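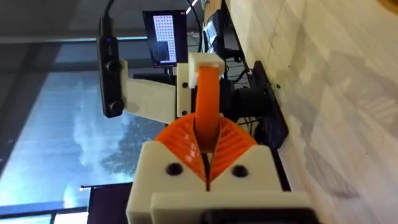
Ribbed orange fingers on a white gripper housing

About Trolent

Trolent is a transfer agent and plan administrator for small and mid-sized companies whose shares are held by the public. We keep the register of shareholders, record transfers of ownership, pay dividends on the issuer's behalf and run dividend reinvestment plans. Our only office is in Broltberg.

We do not give investment advice, make markets or manage money. A shareholder who wants to buy or sell shares outside of a plan we administer needs an account with a broker. We can move shares from the register to that account once the broker sends the request.

What a transfer agent does

When a company issues stock, someone has to keep the official list of who owns it. Most investors hold shares through a broker, and their names do not appear on that list. Their shares are registered in the name of a depository's nominee, and the broker keeps its own record of which customer owns what. Other investors are registered directly. Their names, addresses and share balances are on the issuer's books, and those books are the part we maintain.

Direct registration is common among employees who received stock at work, families who inherited old certificates, and long-term holders who joined a reinvestment plan. For these holders Trolent is usually the first point of contact. For holders who use a broker, the broker is.

Who we work for

We act for 198 issuers. Most are regional banks, water and gas utilities, and manufacturers that went public decades ago and still have a large base of direct holders. The smallest register we keep has 435 accounts. We accept new issuers with a single class of common stock, and also those with preferred shares or warrants, provided the terms are on file before conversion starts.

Conversion from a prior agent takes 16 weeks under our standard schedule. The first part of that period is spent matching the old agent's control totals to ours. We do not open a register to transactions until issued shares, treasury shares and the sum of holder balances agree.

Services to issuers

Register maintenance, including address changes, name changes and the posting of transfers.

Dividend calculation and payment by direct deposit or check. Record date files are closed at 5 p.m. on the record date, and requests received later are posted to the next file.

Reinvestment and direct purchase plans, with full and fractional shares carried to four decimal places.

Annual meeting support: mailing of proxy materials to registered holders, tabulation of votes, and a written report to the inspector of election.

Escheat reporting. Rules on unclaimed property differ by state, and we file according to the holder's last known address. Holders are written to before any shares or checks are turned over.

Replacement of lost certificates, subject to a surety bond. The premium is paid by the holder to the surety company and is not a Trolent fee.

Services to shareholders

Registered holders can view balances, download tax forms, change bank details and enroll in a plan through the online account. The same requests can be made on paper. Forms are on the Shareholder Forms page, and a transfer of ownership still needs a paper form with a medallion signature guarantee. A notary stamp cannot be accepted in its place.

Plan purchases are combined and placed in the market every Thursday. If the market is closed that day, the order goes in on the next trading day. All participants in a combined order receive the same average price. Sales follow the same rule, except where the plan document allows a limit order.

Telephone hours are 8:30 a.m. to 5 p.m., local time in Broltberg. Have your account number ready. It is printed at the top of each statement and on the stub of each dividend check.

Our systems

Registers are kept on Hadgu, a ledger system we wrote and continue to maintain in house. Hadgu stores each posting as a separate entry with the operator, the time and the source document. Entries are never overwritten. A correction is made by a reversing entry followed by a new one, so the balance of any account can be restated for any past date. Issuers have read access to their own register and can run holder lists at no extra charge.

A copy of the ledger is written to a second site at the close of each business day. Restoration from that copy is tested in June.

Cellberg

Cellberg is our wholly owned subsidiary. It handles printing and mailing of statements, checks and proxy cards, and it occupies the ground floor of the same building. Cellberg does not take outside print work. Mail returned as undeliverable comes back to Cellberg, where it is scanned, and the account is flagged the same day. No further checks are mailed to a flagged account until the holder confirms an address.

Ownership and staff

Trolent is privately held and has no outside debt. No issuer client owns an interest in the firm, and employees may not trade in the shares of an issuer client. The operations group has 17 people, split between transfers, plans and tax reporting. New processors work under a second reviewer until released by the head of their section. Every transfer above the dollar limit set by the issuer is reviewed twice regardless of who posts it.

Fees

Issuers pay a monthly charge based on the number of open accounts, plus postage at cost. Fees charged to plan participants are set by the issuer and listed in the plan document. Read that document before enrolling. Where a figure quoted by phone differs from the plan document, the document governs.

Contact

Issuers considering a change of agent should use the New Issuer form. Registered holders should use the secure message page in the online account. Please do not send account numbers or tax identification numbers by ordinary email.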